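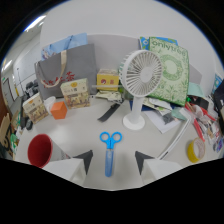
*Vue de la pince, ciseaux bleus droit devant. Table d'essai du club.*

**1/**
Petit fil sur le projet de cette année au club de robotique. On travaille sur la préhension d'objets de bureau : une pince à deux doigts, une caméra montée dessus, et une table qu'on encombre exprès. Le projet s'appelle Tillance. Le nom vient d'un vote, je n'ai pas voté pour.

**2/**
Le principe est simple. Un élève tient la pince à la main et fait le geste : approcher, fermer, soulever, reposer. La caméra enregistre. Ensuite on utilise ces enregistrements pour entraîner un petit modèle, qui devra refaire le geste sur le bras du club. Le bras, c'est pour plus tard. En ce moment on ne fait que les prises à la main.

**3/**
La consigne pour les ciseaux : les prendre par les lames, fourreau en place, et les reposer à plat. Pas de prise par les anneaux pour l'instant. Avec les anneaux, un doigt passe parfois dedans et l'objet reste accroché quand on ouvre.

**4/**
Les doigts sont imprimés au lycée. Blocs blancs, embouts gris foncé. C'est la version C. La A cassait à la base, la B était trop large et poussait l'objet avant de le toucher. Dineo Shezi a redessiné la pointe en triangle pendant les vacances et on est restés là-dessus.

**5/**
Où on en est : 97 prises enregistrées, dont 28 à jeter. Les raisons principales, par ordre de fréquence :
- la main qui va trop vite à la fermeture
- l'objet déjà touché avant le départ de l'enregistrement
- l'élève qui oublie d'appuyer sur le bouton d'arrêt

Le troisième point se corrige au montage, mais ça prend du temps et personne n'aime le faire.

**6/**
Le rouleau de ruban jaune posé sur la tranche est l'objet suivant. Il est plus pénible que les ciseaux. Si les doigts ne se ferment pas en même temps, il roule. Glória Rebelo propose de l'aborder plus bas, presque au ras de la table. On testera les deux hauteurs.

**7/**
Le gobelet couché, intérieur rouge, vient après. Deux gestes possibles : le redresser ou le prendre tel quel. J'ai demandé aux élèves d'en choisir un seul et de s'y tenir. Ils ont discuté une demi-heure. Ce sera le redresser.

**8/**
On m'a demandé pourquoi on laisse autant de choses derrière – ventilateur, boîtes de thé, sacs, papiers. Les premières prises de septembre étaient faites sur une table vide. Le modèle s'en sortait bien sur une table vide et très mal dès qu'on ajoutait un cahier. Depuis, on garde du fond, et on le change d'une séance à l'autre.

**9/**
Côté image : l'objectif est très grand angle, d'où le bord noir arrondi. On a hésité à recadrer. On ne recadre pas. Les doigts doivent rester visibles en entier pendant la fermeture, et avec le recadrage on perdait le bas.

**10/**
Côté logiciel : les fichiers sont triés avec Vidonance, un script maison que deux anciens ont laissé au club. Il découpe les vidéos, vérifie les horodatages et sort un tableau. Il n'a aucune documentation. Un groupe de seconde est en train de l'écrire, c'est leur travail du trimestre.

**11/**
Réglage qui nous a coûté deux séances : l'horloge de la caméra et celle du capteur d'ouverture des doigts n'étaient pas calées. Sur les courbes, la pince se fermait avant d'arriver sur l'objet. On tape maintenant les doigts l'un contre l'autre au début de chaque prise et on aligne sur ce moment-là. Méthode du clap de cinéma, rien de neuf.

**12/**
Pour ceux qui suivent le concours : la coupe Grunska demande une démonstration sur trois objets, tirés au sort sur place dans une liste connue. Les ciseaux et le ruban sont dans la liste. Le gobelet aussi. Il y a également une balle de tennis, qu'on n'a pas encore abordée.

**13/**
Objectif avant la fin du mois d'octobre : 40 prises propres par objet. Pour les ciseaux on y est presque. Pour le reste, il faut s'y mettre.

**14/**
Organisation des séances, puisque deux collègues me l'ont demandé en message privé. Les élèves tournent par binômes. L'un tient la pince, l'autre remet les objets en place et note la prise sur la feuille. On échange toutes les dix prises. Au-delà, le poignet fatigue et ça se voit dans les trajectoires.

**15/**
Budget : on a dépensé 733 euros depuis la rentrée, surtout pour la caméra et les servos. Le filament vient du stock du lycée. L'atelier Lau nous prête des roulements, on les rend en juin.

**16/**
Prochaine séance : ruban jaune, approche basse et approche haute, même nombre de prises pour chacune. Je posterai les courbes d'ouverture à la suite de ce fil. Les plans des doigts version C, je les envoie sur demande – précisez le modèle de votre servo, l'entraxe change.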